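Folding pile

From the Plirnidport Household Encyclopedia, entry by Manju Tyagi
Last revised Jul 4, 2025

A folding pile is a heap of clean cloth that has left the line, the rack or the dryer and hasn't yet reached a drawer. It usually holds clothes, towels, pillowcases and the odd blanket, all mixed up together. I was asked to write this entry after I did the one on clotheslines, and I said yes very quickly, as I've had one of these piles going for most of my adult life!

The term is a bit loose. In our part of town people say "the pile" for anything from a single basket to a whole bed covered in cloth. My mother called it "the mountain," and my neighbors over in Menau say "the sit," meaning it just sits. The older editions of this encyclopedia put it under Laundry, sorting of, but sorting happens before the wash as well (darks, lights, that one sweater) and folding really is its own job, so I moved it.

Where it forms

A bed is the classic spot. It's big, it's soft, it's at a decent height if you don't have a bad back, and you can't go to sleep until you've dealt with it – or you can, by pushing everything onto a chair, and then you have a chair pile (see Chair pile). Tables come second. They're better for shirts and anything that needs a flat, firm surface, but dinner tends to get in the way. I've seen floors used too, with a sheet spread out first, and that works very nicely for blankets.

A sheet or bedspread left flat underneath makes a good base. Pale ones are handy for finding dark socks and hopeless for finding white ones.

How it is worked

There are two main schools. The first, which I belong to, is the pull method: reach in, take whatever comes out, fold it, put it with its own kind, repeat. The second is the spread method, where you lay everything out by type before you fold a single thing. Spreaders are tidier people than I am, and they do finish sooner with the small stuff. Pullers have more fun, I think, and can stop halfway without leaving the bed looking like a market stall.

Most folders start with the big pieces. Towels and blankets take up the room, and once they're out of the way you can see what's left. Others go for the small things first and stack the towels on top at the end.

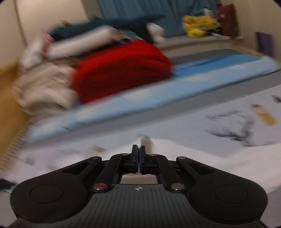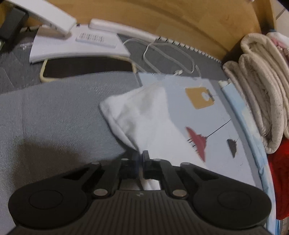
Mixed fabric waiting to be sorted. The first picture includes a bright red rolled bundle; the second has a wrinkled white cloth with gray fabric beneath and to the left of it.

Rolling against folding

This is the argument that fills the letters page every May, when people put their winter things away. Rolling is quick and suits towels, T-shirts and anything going into a suitcase. A fat roll sits up well on a shelf and you can pull one out without wrecking its neighbors. Folding gives a flatter stack and is kinder to collars, and for bed linen I wouldn't do anything else.

Thirds are the usual fold for towels: long sides in first, then ends to the middle, then over once more. Halves and halves again is what I grew up with, and it's fine, but the towels come out wider than my shelf. For pillowcases I fold lengthwise, smooth it with the side of my hand, then bring the short ends together. Nothing fancy!

Thin cotton has a habit of curling at the hems after a wash. You can press the edge down with your palm as you go, or do what I do and fold so the curled bit ends up inside.

Size and time

I timed myself for this entry, which was a mistake for my pride. A load of roughly 36 pieces took me the whole of a radio play plus the news after it. The socks alone took 11 minutes, and I still had one left over. Ertürk, the wash-and-fold shop by the bus station, would do the same load while you went for a coffee, and their corners come out so square it's a little annoying.

Tools

Hardly any are needed. A basket, a flat place and decent light will do it. Folding boards have been around for a while (the Tuvex one, with its hinged flaps, was in half the houses on my street at one point), and they do make every shirt the same width. Mine now lives behind the wardrobe. A damp washcloth is useful for lint, and a lint roller is better.

Trays and shallow bins are good for socks and underwear, which otherwise slide off into the bedding and turn up in the night.

Related habits

Putting away is treated in its own entry, and quite right too, as plenty of households fold beautifully and then leave the stacks standing for days. There is also re-piling, when somebody hunting for one particular shirt digs through the folded stacks and everything goes back to the beginning. I've done it to myself more than once.

See also: Chair pile; Clothesline; Linen closet; Putting away; Socks, single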